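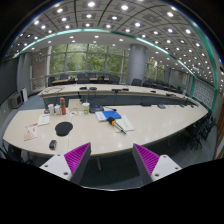 I've started learning the accordion at the grand old age of fifty-something, and my neighbours have been very kind so far (or very deaf, I haven't dared ask).

It was my aunt's. She played it at every wedding and christening in the family and then it lived on top of a wardrobe for years, in a case that smells of mothballs and peppermints. When she moved into her flat she said I could have it if I promised to play the thing and not stand a plant on it. So I promised!

First surprise: the weight. I strapped it on in the kitchen and nearly went over backwards into the bin. Second surprise: you can't see the left hand buttons at all. Mine has 32 of them, and you find your way about by feeling for one little dimpled button, which is C, and then hoping. I spent my first fortnight hoping.

My teacher is Maureen Heywood, who I found through a card in the music shop in Hulme. She started me on the right hand only, then the left hand only, and then both together, at which point my brain simply left the building. She says everybody goes through it. She also says I hold my breath when I get to a hard bit, and she's right, I come out of "Cockles and Mussels" gasping like I've swum a length.

Still, I can now play 2 tunes all the way through, as long as you don't mind a pause before the chorus while I find G. Howard Ackroyd from my old choir has threatened to bring his fiddle round in September, so I've got something to practise for. I do twenty minutes after tea most nights, bellows going, cat under the sofa.

If anyone knows a good way to stop the shoulder straps sliding off, please leave me a comment. I've tried a scarf tied across the back and it looks ridiculous, but it does sort of work.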